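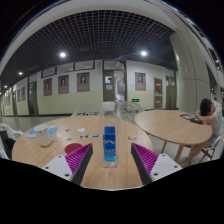 *Open gripper, one finger on each side of the bottle, the bottle not touched yet.*

2/10/23

I've been rewriting our house rules for collecting grasping demonstrations by hand. The old version was a page that Juraj Hrubý typed up in May, and it was fine for two people who already agreed with each other. We have eight now, and they don't. What follows is the new version with my comments, since a few readers asked for it after my last post on the Fornellow data.

For anyone new: we record people doing small table tasks with a hand-held gripper, and the recordings train the arm at Inura. So whatever the person holding the gripper does, good or sloppy, the arm will learn.

**Start open and start clear.** Every take begins with the fingers fully open and not touching anything. The caption up top is the wording I put in the rule. We used to let people start wherever they liked, and a good number of takes began with a finger already resting against the object. Those are hard to use. The model never sees the approach, and the approach is the part it gets wrong most often.

**Line up before you close.** Get the object between the fingers, then close. Don't close one side against it and drag it over. With a squarish bottle like this one, look at which way the flat sides face and turn your wrist to suit. Chantal Fehr wanted a hard limit on the angle. I left it out because people can't judge an angle with their arm stretched over a table, and a rule you can't follow gets ignored along with the ones next to it.

**Don't tidy the table.** This one gets the most complaints. If there's a mug, a booklet and a handful of small flat pieces lying around, leave them. Tables in the places we care about look like that. The exception is anything that could spill on the equipment or get broken, which gets moved before recording and stays moved for the whole batch.

**Don't go through things.** If the gripper pushes some other object on the way in, the take is marked "contact" and kept in its own folder. It isn't deleted. Juraj's old page said to delete, and we lost a lot of takes that would have been handy for testing.

**People in the background.** Shared spaces have people in them. Our rule is written consent from anyone who can be recognized, a sign on the table, and blurring before anything leaves the building. If someone asks us to stop, we stop and drop the batch. No arguing about whether their face was really in it. I'd like to see more groups write this part down. Most guides I've read spend pages on calibration and one line on the other people in the room.

**Check the fingers.** Look at the strips and the fasteners on both plates before each batch. A loose finger changes the grip width, and it won't show up until someone looks at the numbers. Write your initials on the sheet. I don't need a comment unless something is wrong.

**Name the batch when you start it.** Place, object, initials. Not afterward – I've spent two evenings this year working out which of the Paredes recordings were cups and which were jars.

The reason I got serious about all this was the review of the Jukness set. It had 1248 takes. Going by the new rules, 227 of them failed on the first point alone, meaning the fingers were closed or already touching something at the start. Chantal went through them with me and we disagreed on very few. I had expected the failures to come from new people, but they were spread pretty evenly, and mine were in there too.

Two things are still open. The first is how long to hold still before moving. Chantal says a full second, Juraj says it wastes space and can be trimmed. I lean toward the second, since trimming is easy and adding it later is impossible. The other is see-through objects. Clear plastic is hard for the depth estimate, and we don't have a rule about lighting yet. Under ceiling lights the highlights on a bottle move as the camera moves, and I don't know whether to avoid that or collect more of it. For now people write "clear" in the batch name and carry on.

If your group has a written rule for either one, send it over. I'll post the final page once Juraj has signed off on the folder names.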